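2023-07-13

Back from the Drummond field and my knees are killing me. Ustura did 19 rows of onions before she started wandering, which is way better than last time (two rows, then straight into the ditch!). Writing this down before I forget which fix we did when.
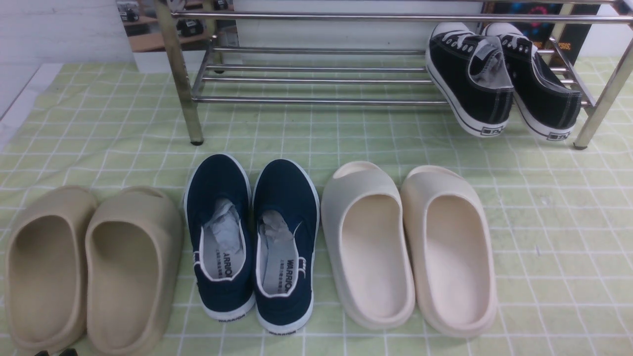
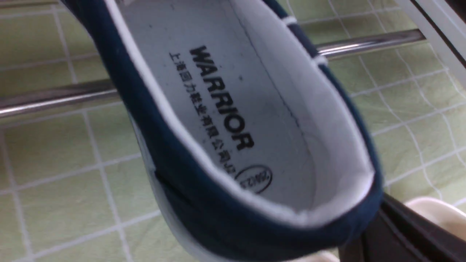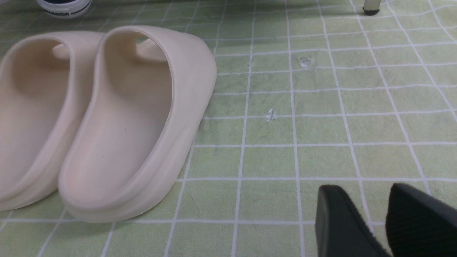

Shoes. The middle one is the navy slip-on up close.

So, the wandering. Keir Matheson was sure it was the row finder getting confused by the chickweed, and I said it was the left track slipping, and we argued about it over sandwiches for a good long while. We ran the same row with the row finder off, just holding a straight heading, and she still pulled left. So it's the track, or something behind the track. I was pretty pleased with myself until I took the cover off and found the tensioner bolt I'd "tightened" in December, finger loose. Oh well.

Tightened it properly, put a paint mark across the head so we can see if it creeps, and ran three more rows. Straight as you like on the first two. The third had a bit of a drift at the far end where the ground drops away, and I don't know what to make of that yet.

Blade count since the last change is 297 meters of row. The edges look fine but there's a nick in the outer one from a flint. Donnie Shearer wants to try the curved blades from the Parthorpe place and I'm not against it, they're just slow to ship and I hate the mounting holes. I've asked him to draw up an adapter plate first.

Onion damage: we lost a few where the hoe swung back in late. The swing-in delay is still set for the old carrots (my fault, I copied the whole settings file over and never looked at it again). Changed it on the tablet, NOT on the main computer, so whoever boots her up next please copy it across or we'll be chopping onions again.

Battery was at a third when we loaded up. Hot day, no fan trouble, though the lid latch rattles like mad.

Next: Kultham, if the ground dries out. The rows there are closer together and I want to narrow the hoes before we go. Keir is bringing the trailer. Need grease, spare bolts, the long tape, and somebody please find the good 13 mm wrench.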